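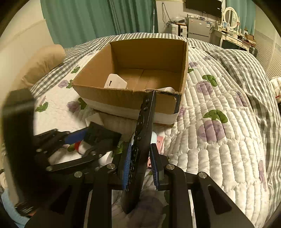 A cardboard box on a bed, with a white power adapter inside.

Pletidthorpe climbers finish Tremblay ridge

12/13/20

What a result for the Pletidthorpe Mountain Club! A team of four has completed the full Tremblay ridge, all 12 tops of it, in 19 hours, and the whole town seems to be talking about it. The highest point, Hallik, stands at 2,678 metres and has turned the club back twice before, most recently in August when the wind got up.

Conditions this time were superb, with firm snow nearly all the way and a clear night for the long middle section (the bit everybody dreads). The team came down the north side to the Cillex hut, where soup was waiting.

A talk with slides will follow at the club rooms in the new year, and all are welcome.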